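工单:会员通讯重复投递(同一封信部分会员收到两遍)
提交方:Sellmont 会员通讯
产品:Gulley 群发,自托管版
托管:Oh
优先级:我们填的“高”,对方改成了“中”,我们又改回“高”
状态:已解决,有保留意见

这份记录由我整理。我一直不太相信“已解决”三个字,所以把过程里走错的路也留着了。往来邮件太长的地方我做了删节,意思没动。

一、现象

12 月的会员通讯按计划在早上 09:00 发出,名单 2,000 人。不到一个上午,前台就接到电话,说信收了两遍。起初只有几位会员打来,Nélida Olivares 接的电话,她按习惯请对方转发原件。幸亏她这么做了,后面所有能站得住脚的判断都靠这几封原件。

两封信内容完全一样,主题一样,退订链接一样,Message-ID 不一样。最后一点很要紧。Message-ID 不一样,说明发送端真的生成了两封信,收件服务器重复显示、客户端同步出错、转发规则循环之类的解释都用不上。我在第一封工单里就写了这句话,还加了粗体。

从中继日志导出投递记录再按收件地址合并,结果是 1,121 个地址各有两条成功投递,其余地址各有一条,没有人收到第三封,也没有人漏收。Gulley 后台的报表显示发送 2,000,重复 0。

报表说重复为 0,中继说有一千多。两边至少有一边在说瞎话,我倾向于相信中继,因为会员手里的信跟中继对得上。

二、对方的第一次答复

Gulley 一线支持的答复来得很快,快得让人怀疑有没有读过附件。原文大意:

“您好,经检查,您的发送任务已正常完成,未发现重复。收件人收到多封邮件通常由以下原因引起:收件人使用不同的别名订阅;收件人的邮件客户端未正确同步;名单导入时含有重复地址。建议您清理名单后重试。”

我回了三点。重复的是同一个地址,跟别名无关。Message-ID 不同,跟客户端同步无关。名单在数据库里有唯一约束,我当场又查了一遍,大小写折叠、去掉首尾空格、把全角字符转成半角之后再查一遍,都没有重复行。至于“清理名单后重试”,我请他们解释一下重试是指什么,是指再给全体会员发一遍吗?

没有人回答最后这个问题。

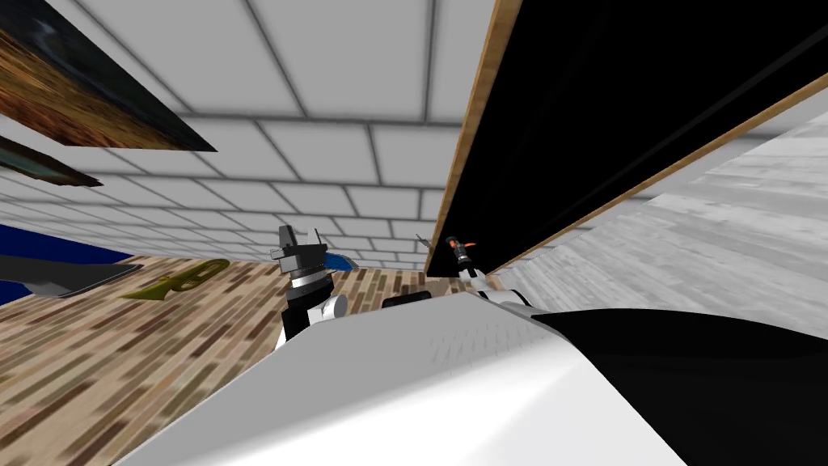 第 3 页

三、名单侧的排查

既然对方认定是名单的问题,我们就先把名单彻底排除掉,免得以后每一轮都绕回来。Leidy Grajales 负责名单,她对“您的数据有问题”这类说法一向很有耐心,比我有耐心。

她做了几件事。把发送当天的名单快照从备份里恢复到一台单独的机器上,跟现在的名单逐行比对,差异只有当天退订和当天新加入的会员,都能对上表单记录。把名单按标签拆开,看收到两遍的人是不是集中在某个标签下,结果各标签都有,比例差不多。又看了邮箱服务商的分布,也看不出偏向。Cluvwood 分会的会员是去年并进来的,我原本怀疑他们的记录带着旧编号,会被当成两个人,这个怀疑是错的。Cluvwood 的会员有收到一封的,也有收到两封的。

真正有用的是她顺手做的一件事:按会员的内部编号排序。排好以后,收到两封的人全部排在前面,收到一封的人全部排在后面,中间一刀切开,没有一个例外。

发送程序正是按内部编号从小到大发的。这就把问题说得很窄了:有一个进程从头发到第 1,121 个人停下,另一个进程又从头开始,把整份名单发完。随机出错不会切得这么整齐。

我把排序后的表附在工单里发过去。对方回复说“已转交高级支持”,然后安静了很久。

四、11 月和 10 月

等待期间我去翻旧账。11 月的通讯有人抱怨过收到两遍,当时记在前台的本子上,没人当回事。10 月也有一条。把两个月的中继日志捞出来按同样的方法合并,都有重复,都是从编号最小的人开始,到某处截断,只是截断的位置每次不一样。也就是说这毛病已经发生了 3 次,我们自己前两次都没看见。

我得承认这一点让我不太舒服。我在工单里对别人的报表冷嘲热讽,自己手里的日志放了两个月没看。

截断位置不固定,又排除了一种可能。我原先猜是某个会员的资料里有怪字符,程序走到那里就崩溃重启。若是这样,位置应该跟着那个人走。三次的截断点上是三个不同的人,名字都很普通,资料也看不出毛病。Leidy 还是把他们的记录单独发了一遍测试,都正常。

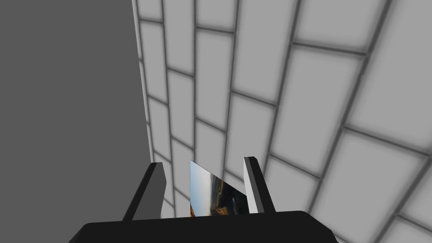 重复投递会不会影响我们域名的发信信誉?
目前看影响很小。三次发送之后的退信率和投诉率都在平时的范围里,主要邮箱服务商也没有把我们的信转进垃圾箱。但如果每个月都这样,会员点“举报垃圾邮件”只是早晚的事,所以在原因查清之前,大批量发送一律分段手工放行。

五、高级支持介入

接手的人是 Dong-hyun Nam。跟他打交道比较省力,他第一封邮件就问了正确的问题:应用主机上跑了几个工作进程,租约时长是多少,进程日志能不能给原始文件,不要截图。

先说一下 Gulley 的任务是怎么跑的,不然后面看不懂。一个发送任务进入队列以后,由某个工作进程领走,领走时在数据库里写一条租约,写明到什么时刻为止归它所有。进程一边发一边往后续租。如果租约过期了还没续上,系统就当这个进程已经死了,把任务放回队列,由另一个进程领走。发送进度只在任务整体完成时才落盘,所以第二个进程不知道第一个发到哪里,只能从头来。

进度只在完成时落盘,这个设计我看了好几遍文档才敢相信。文档里管它叫“简化的一致性模型”。

Dong-hyun Nam 的初步判断是续租失败:数据库慢了,续租语句超时,租约过期,任务被别人抢走。听上去合理,我也希望是它,因为加大租约时长就能解决。可惜证据不配合。数据库的慢查询日志在那段时间是空的,连接数平稳,续租语句在审计日志里每一条都成功,间隔均匀,直到最后一条。最后一条也成功了。紧接着,租约就被判为过期。

续租刚刚成功,租约怎么会过期?

他建议先把租约时长调大看看。我问他调大之后如果下个月没有复发,我们能得出什么结论。他想了想,说确实得不出。我对这个回答印象不错,于是还是没调,继续找。

六、被我们忽略的一句话

Nélida 在整理会员来电时提过,有几位会员说“这次又晚了”。我当时把它归到“其他意见”。会员通讯写明早上 09:00 发送,晚几分钟很正常,邮箱服务商有时会排队。

Ji-hoon Shim 读工单时盯住了这句。他平时管的是机房和网络,本来没有参与,是我请他来看数据库的。他问:晚了多久?

翻原件的邮件头,编号最小的那位会员,第一封信在我们中继上的接收时间是 09:17。Gulley 的进程日志里,同一封信的发出时间是 09:00。中间没有任何排队记录,中继是收到即转的。

我第一反应是中继的钟不准。Ji-hoon 说也可能是另一边不准,让我不要偏心自己管的机器。于是拿会员邮箱服务商写进邮件头的时间来比,那是外人的钟,跟我们没有利害关系。外人的钟跟中继一致。不准的是跑 Gulley 的那台应用主机,慢了 17 分钟。

再看应用主机的进程日志,事情就清楚多了。日志从 09:00 开始,一行一行很密,到 09:12 突然断掉,下一行是 09:29。按主机自己的说法,这段时间里什么都没有发生。而中继那边在同一段发送里一直在收信,没有停顿。主机没有歇过,它的钟往前跳了 17 分钟。

钟一跳,刚刚续好的租约立刻显得早已过期,因为租约时长比 17 分钟短。系统把任务放回队列,第二个进程领走,从头开始。第一个进程下一次续租时发现令牌不是自己的了,悄悄退出,退出时只写了一行级别为“调试”的日志,默认不输出。此时它发完了 1,121 封。

报表显示重复为 0,也说得通了。报表统计的是最后完成任务的那个进程,它确实只发了 2,000 封,一封都没重复。 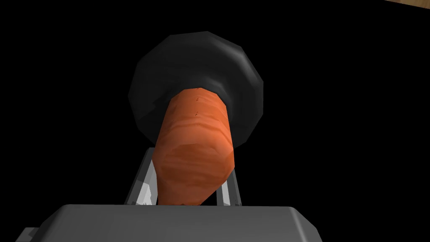 Sellmont 会员通讯部 系统支持小组

七、钟为什么会慢,又为什么会跳

推理到第六节为止,我认为证据是足的。从这里开始,证据就稀了,请读的人自己掂量。

应用主机是 Oh 托管的虚拟机。它装了时间同步服务,服务状态一直是“运行中”。监控面板上这一项一直是绿的。绿的含义是进程活着,至于有没有在同步,面板不管。我们打开同步服务自己的日志,发现 10 月以来它多次报告上游不可达,隔一段时间又恢复。恢复时如果偏差超过阈值,它会直接把时间拨过去,不做平滑调整。配置文件里写的就是允许随时跳变,是装机模板带来的,当时也没有人想过这一行会跟会员通讯有什么关系。

那么,初始的偏差从哪里来?正常的机器即使几天不同步,也差不出这么多。Ji-hoon 怀疑虚拟机在夜里被暂停过或者迁移过,恢复时客户机的时钟没有补上。我们去问 Oh。

Oh 第一次回答:该时段无维护。
我们请他们查迁移记录。
Oh 第二次回答:该时段无影响客户的维护。
我请他们说明“无维护”和“无影响客户的维护”是不是一回事。
Oh 第三次回答:当晚宿主机有例行负载均衡,对客户透明。

透明到我们有一千多位会员收到两封信。他们没有提供这台虚拟机的暂停时长,理由是该数据不保留。我不知道是真的不保留,还是查起来麻烦。工单里我如实写“未能证实”。

10 月和 11 月的偏差有多大,也算不准了。进程日志只保留一个月,旧的已经被轮转掉。中继日志显示那两次的首封信也晚于 09:00,方向一致,但跳变发生在哪一刻没有直接证据。我说三次同源,是推断。Dong-hyun Nam 在对方的内部记录里写成“已确认三次同源”,我请他改掉了,他改了。

八、复现

说得再圆,不复现一遍我是不签字的。Leidy 准备了一份测试名单,全部指向我们自己的收件域,数量和正式名单一样。测试机上同样的 Gulley 版本,同样的租约时长。

第一轮,不动时钟。发完,无重复。
第二轮,发到一半把时钟往前拨。任务立刻被第二个进程领走,前半部分重复,后半部分不重复,按编号切得整整齐齐,报表显示重复 0。
第三轮,把时钟往前拨,但拨得比租约短。无重复。
第四轮,时钟往回拨。没有重复,可是任务结束以后租约一直不释放,后面的任务排在队列里不动,要手工清。这是另一个毛病,我们单独开了工单,对方目前的答复是“建议不要往回拨时钟”。

第二轮的结果跟 12 月的情形完全吻合。Dong-hyun Nam 在他们自己的环境里也做出来了,之后对方的口气明显变了,“您的名单”四个字再没有出现过。

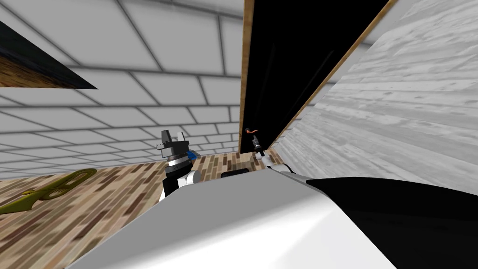
复现之后我还多试了一轮,把调试日志打开。第一个进程退出前那行字是“lease lost, exiting quietly”。quietly 是原文。写这行代码的人显然知道会有这么一天,只是觉得没必要惊动别人。我建议把它的级别提到“警告”,对方答应了,放在下个版本里,版本日期没有给。

九、处置

已经做了的:

应用主机的时间同步换成平滑调整,只在开机时允许一次性跳变。上游从一个改成多个,其中有我们自己的。

监控项从“同步服务是否运行”改为“与外部参考的偏差”,超过几秒就报警。上线当晚就报了一次,Ji-hoon 起来看,偏差是真的,原因又是宿主机的“透明”操作。所以 Oh 那边的事情没有结束,只是现在我们看得见了。

每月发送前先比对一次时钟,写进发送清单。Mal-soon Ham 在审稿时问,既然有了监控,为什么还要人看一眼。我的回答是,这次的监控面板从头绿到尾。她没有再问,但要求把这一步写成一行命令,不要写成一段话,照办了。

中继上加了一道去重:同一任务编号加同一收件地址,在一天之内只放行一次。严格说这是替 Gulley 擦屁股,不该由我们做,可是等他们的版本不知道要等到什么时候。

没有做的:

没有加大租约时长。加大只会让问题少出现几次,下一次出现时又要从头查起。

没有给会员补发道歉信。讨论过,Nélida 反对,她的意思是会员已经收到两封了,再来一封就是第三封。改为在下一期通讯末尾写一句说明。文字由她定,不要出现“租约”和“时钟跳变”。

十、仍然不信的地方

关闭工单时系统要求选一个根因,下拉菜单里有“用户配置”“第三方”“产品缺陷”。对方预先替我们选了“第三方”,意思是怪 Oh。我改成了“产品缺陷”。

理由写在备注里,抄一遍。时钟会跳,虚拟机会被暂停,这些事情每天都在发生。用墙上的钟来判断一个进程是死是活,又不保存发送进度,任何一次跳变都足够让一批人收到两封信。系统里明明有单调时钟可以用,至少同一台主机上的判断可以用它。换掉托管商,换掉同步服务,毛病还在原处。

对方的回复:感谢反馈,已记录为功能建议。

我回:重复发信不属于功能。

对方把类别改成了“产品缺陷(轻微)”。我没有继续争括号里的字,先看他们修不修。

后续约定如下。Dong-hyun Nam 在对方发布修复版本时通知我们,我们在测试机上重跑第二轮和第四轮,两轮都通过才升级正式环境。通过之前,中继上的去重不撤,大批量发送仍然分段放行,每段之间由 Leidy 核对中继上的实际投递数,以中继为准,后台报表只作参考。

补记。1 月那期已经发完,首封信在中继上的接收时间是 09:00,按地址合并后没有重复。同步服务当天没有跳变,所以这次正常什么也证明不了,只说明没有碰上。中继的去重规则一次也没有触发。日志留存从一个月改成了一年,旧磁盘够用。

补记二。Oh 来信询问对本次支持的满意程度,评分从一到五。Ji-hoon 问我填了没有。还没填,暂停时长的数据他们还没给。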